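Adance Good Practice Rules: Frequently Asked Questions

Welcome! Every week we get a pile of questions on the Adance rules for simulated arm tasks, and we love them (yes, even the ones that send us back to rewrite a paragraph). If you are setting up your first grasping or drawer task, start at the top. If you've been running tasks for years, the parts on clear objects and on reporting have changed the most, so skip ahead to those.

What do the rules cover?

Any task where a simulated arm has to take hold of something, move it, open it or close it. They cover how you build the scene, how you start and end a run, what you save and what you say in public about the result. They don't tell you which simulator to use or how to train your policy. Use whatever you like!

Why have special rules for see-through objects?

Clear things are wonderful test material and terrible for careless labeling. A glass-like shape between two fingertips picks up the background in its curved sides, and highlights can run down a wall and look a lot like an edge. Anyone marking up a wrist view by eye will put the outline in a different place than the next person. Rule 5 asks you to take the outline and the pose from the simulator state and to leave the rendered view for the policy.

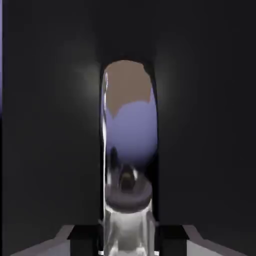
Compiled by the Adance Rules Desk
Last updated 6/23/26

Can I turn off refraction to make the task easier?

You can, and for early debugging it's a great idea. Just say so. A run with refraction off goes in its own table and can't be averaged with runs that have it on. The Moussa object set ships with both kinds of material, and the material name has to appear in your run file exactly as the set spells it.

Do I have to show the whole object in the close view?

No. Close views crop things, and a policy that copes with a bottle or tube it can only partly see is a policy worth having. What we do ask is that you save at least one more view where the object and the gripper can be judged together, from the same moment. Reviewers need it when a grasp is disputed.

What counts as a grasp?

Both fingers in contact, and the object held for 3 seconds of simulated time after the lift command ends. Contact is read from the physics log. A still picture of fingertips on either side of an object is lovely for a slide, but it doesn't settle anything, so please don't send us one as proof.

What about dark backgrounds? Our reviewer said the scene was too plain.

Plain is fine! Dark is fine! There's no rule asking for clutter. A dark surface behind a clear object is hard in one way and a busy one is hard in another, and we're happy to see either, as long as the background is listed in the scene file and stays the same through the whole batch. If you randomize it, list the range.

How do I start a drawer task fairly?

This is my favorite part of the rules, and the part with the most room for accidental cheating. The gripper has to begin in open space, clear of the cabinet and its handles, with the fingers pointed wherever your start pose puts them. It may begin at handle height. It may not begin touching. With a two-drawer cabinet you also have to name the target drawer before the run starts, upper or lower, in the run file. Picking whichever one the arm got to is out. The Skusia cabinets come with the drawers already named, so if you use those you're most of the way there.
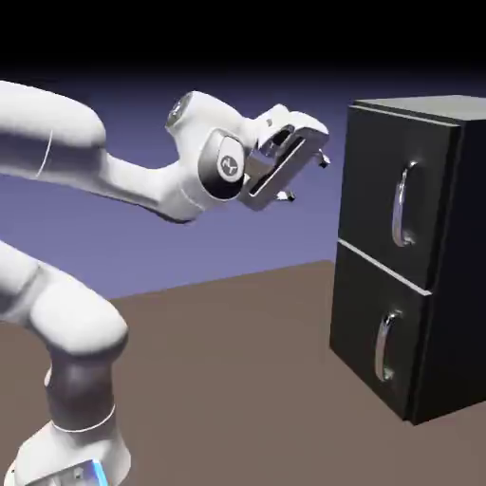

One reader wrote in to say that start poses should be drawn at random every time, with no fixed pose allowed at all, and that a policy that has seen the same start pose in training tells you very little about drawers. We agree with a lot of that, and the next version will lean that way. For now a fixed start pose is still allowed, with a label, and a random one earns you the "varied start" mark on the results page. Keep the letters coming!

Is it a success if the drawer opens and then slides back?

No. The drawer must stay open until the end of the run. We read its joint position at the last step. If your arm lets go early and the drawer drifts, that's a failed run, and often it's a friction setting worth looking at before you blame the policy.

How shiny may a handle be?

As shiny as you want. Polished bar handles throw bright highlights and dark reflections, and depth estimates can go a bit wild on them. Please don't swap in a dull handle halfway through a batch. We had to pull a set of results in December for exactly that, and it was a shame, because the rest of the work was excellent.

How many runs do I need?

Follow the number in the task sheet. The standard drawer sheet asks for 91 runs and all of them must be reported, including crashes, timeouts and the one where the arm folded up in the corner (we've all had it). You may restart a batch no more than 2 times, and each restart gets a line in the report saying what you changed.

Can I say my policy works on a real arm if it passed in simulation?

Please don't. Say it passed in simulation, name the simulator and version, and caption any rendered picture as rendered. We are huge fans of rendered scenes and a modern one can fool people at a glance, so the caption matters. If you've also run hardware tests, wonderful, put them in a separate section.

Do I have to use the Oditz checker?

It isn't required, though it catches most missing fields before we do. Run it on your folder, fix what it flags, and attach the output. If you think the checker is wrong, send the file anyway with a note. It has been wrong before and we enjoy finding out where.

Where do I send a rule change request?

Use the form at the foot of the rules page. Give the rule number, the wording you'd like and a task where the current wording goes wrong. Short requests get read faster, and a scene file we can load gets read fastest of all.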